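Section 4. Fitting the processor, memory and drive

By the time you reach this section you should have the tower unplugged, the side panel off, and a good clear space to work in. If you skipped Section 3 because you have opened a computer before, please do go back and read the part about static, even if you only skim it. The parts we are going to handle now are the ones that mind it most, and the wrist strap in your Kedov kit is there to be worn (the clip goes on bare metal, never on paint).

Before you begin, lay the tower down on its side with the open side facing up. You can fit a processor in a standing tower, and plenty of people do, but it is a good deal easier to set a small, flat, delicate thing down than it is to hold it against a wall. Give yourself a sturdy table and a decent lamp. If the table has slats or holes in it, put a tray or an old towel under your hands for the screws — I have lost more of them through a garden table than I care to admit.

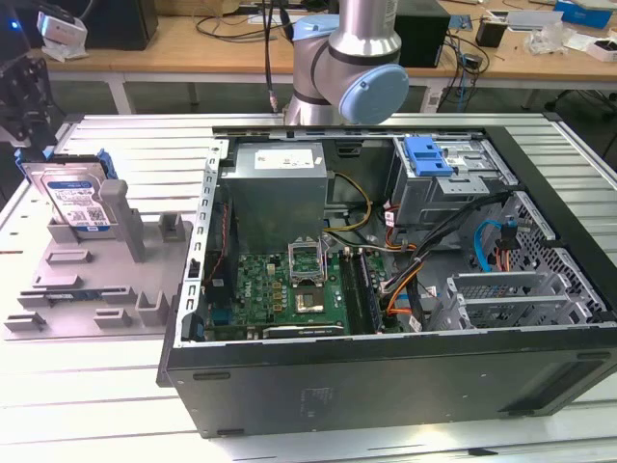
The processor comes first, while there is still plenty of room for your fingers. Take your time over it. I generally allow 20 minutes for the processor and the memory together, and nobody is going to mark you down if it takes you longer.

4.1 Fitting the processor

1. Press the lever beside the socket down a little, ease it out from under its catch, and swing it all the way up. Then lift the metal bracket and let it rest open.

2. Look over the contacts under your lamp without touching them. You are looking for dust, hair, or anything bent. If a contact looks out of line with its neighbors, stop and turn to Section 9.

3. Hold the processor by its edges only. Find the small triangle on one corner and match it to the mark on the socket. The notches in the sides should agree as well.

4. Lower it straight down and let go. It should sit flat under its own weight, with no pushing and no sliding about.

5. Close the bracket, bring the lever down, and tuck it back under its catch. The lever will feel stiff toward the end, and that is as it should be.

CAUTION: Never press on the processor to make it sit. If it rocks, lift it out and check the triangle again.

Note: If you are using a used processor from a Picard parts bundle, clean off the old thermal paste before it goes anywhere near the socket. Your cooler has its own sheet with its own instructions, so put it to one side until you have finished 4.2.

4.2 Fitting the memory

Memory is a more forgiving business, although it does want a firmer hand than most people expect. Keep the modules in their wrapping until you need them, and have a look at the layout before you unwrap anything. With all four slots empty, as they are on the green board here, you can see the pale clips at the ends quite plainly, and it is worth finding each one with a fingertip now, before the cooler goes on and makes everything more cramped.

1. Check the label inside your side panel, or the maker's booklet, to see which slots to fill first. The order varies from one board to another.

2. Open the clips on the slots you are going to use.

3. Line up the notch in the module with the ridge in the slot. It is off center, so the module only fits one way around.

4. Press down evenly on both ends until the clips close. You will usually hear a click.
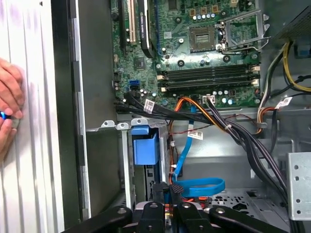
Cables deserve a few quiet minutes before you go any further, because it is very easy to nudge one loose while you are leaning on the memory. Go along each plug and press it home gently, holding the plug and never the wires. On the board shown, a bundle of dark wires runs to a small white connector along the lower edge, and there is a bright blue SATA port by the ends of the memory slots. Yours may be arranged differently, so go by the booklet if the colors don't match.

4.3 Connecting the drive

1. Clip the drive into its caddy, slide it into the bay, and push until it latches.

2. Connect the data cable to the drive and to the port named in your booklet, then connect the power plug.

Note: If anything has you puzzled, write to Ita Cullinane at the Flutthorpe help desk and quote sheet 373.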